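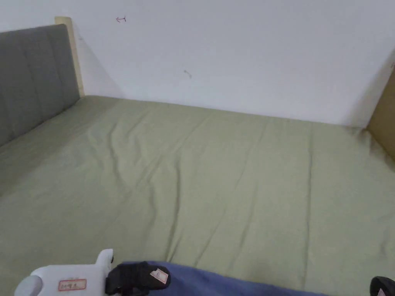

**Product review: Ultby fitted sheet, sage green**
Prepared for the Grekberg residence by Felicja Rutkowska

The Ultby fitted sheet was selected for review as a possible replacement for the white sheets now issued to guest rooms. Two sets were purchased at the normal retail price. One was assigned to a room with a gray upholstered headboard, and the other was kept in reserve for comparison after laundering.

**Appearance.** The color is a muted green with a noticeable amount of gray in it. It is quieter than the swatch in the supplier's catalog had suggested, and it sits well beside charcoal upholstery and pale wood. The finish is matte. Residents who prefer a crisp hotel look may find it too casual.

**Fit.** The sheet covers the mattress fully, but the top surface does not lie flat without further attention. Shallow wrinkles remain across the middle, and the fabric gathers a little along the wall side, where it is difficult to reach. Ksawery Kubiak, who made up the bed for most of the review period, recommends fitting the two wall corners first and smoothing toward the open side. The corner elastic is firm and did not slip during the trial.

**Laundering.** The reserve sheet was washed 7 times on a warm cycle and tumble dried on low. No fading was observed beside the sheet in use. Creasing was more pronounced after each drying cycle — removing the sheet promptly and folding it by hand helped, though it did not eliminate the need for ironing.

**Comparison.** The Tustitz sheet reviewed in December was smoother straight from the dryer. It was also thinner, and two of the residents consulted described it as slippery. The Ultby was generally preferred for comfort.

**Rating.** 4 out of 5. The sheet is approved for guest rooms. It is not recommended for the display room, where a pressed appearance is expected. Purchase requests should be directed to Teodor Tomaszewski and should state the mattress depth.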